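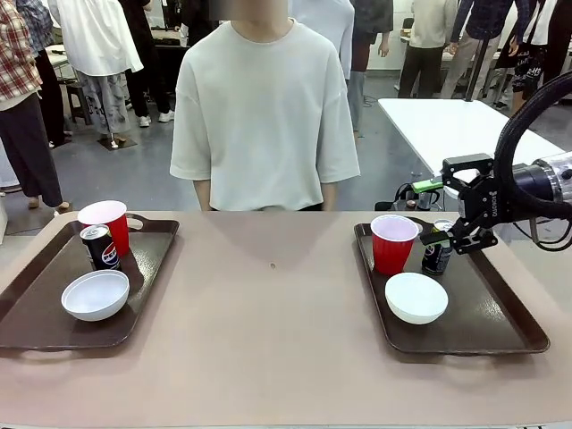
Last updated: August

From: Siriporn Saengthong
To: Melby Supper Club list
Subject: Re: Rice for the potluck, how much and how early?

Hi all,

Leonardo Villa wrote:

> I signed up for rice and now I'm a little scared of it. Last year at
> the Callunham hall we ran out before the second table got up, and the
> year before that it went hard as gravel by the time we ate. Is there a
> trick? I have one normal rice cooker and a big pot I don't trust. Also
> does anyone have a number for how much to buy? We have 30 people signed
> up so far. And should it be sticky or regular?

Leonardo, don't be scared of it! I grew up with my aunt cooking for temple days in Thepsuriya and she fed far more than 30 out of two dented pots, so it can be done, and you don't need anything fancy.

First, regular jasmine. Sticky rice is lovely but it wants an overnight soak and a steamer, and it turns into a brick the minute you look away from it. Save that for when you have six people and nothing else to do.

For amounts, I figure 100 grams of dry rice a person when there are curries on the table, so three kilos for you. That sounds stingy until you see it cooked. If more names go on the sheet, go up to four and I'll take home whatever's left (fried rice all week, I won't complain).

Now the pot you don't trust. I'd skip it and use the oven. Rinse the rice until you're bored, drain it well, spread it in a deep roasting pan, pour boiling water over it, a cup and a quarter for each cup of rice, and seal the whole thing with two layers of foil. Mine goes in at 375 for 30 minutes and then I leave it alone for 10 more with the foil still on. Please don't peek! Fluff it with a fork after that. You'll want to split three kilos over a few pans, and if your oven is small, do them in rounds.

For keeping it warm, I line a cooler with old towels and put the foil pans straight in from the oven. It stays properly hot for the drive over and then some. Don't let it sit out lukewarm all afternoon though, rice can make people really sick that way. Anything we're not eating goes in the fridge, spread out flat so it cools fast.

What went wrong last year, I think, was the big spoon. Everybody at the first table took a mountain. This time can we put out a small one?

I have two deep pans you can borrow, and the Titum folks up the road from me sell jasmine in the big sacks if you want to split one. I'm home most evenings after 7.

Oh, and who has the long extension cord? The kitchen end of the hall only has the one outlet that works.

Siriporn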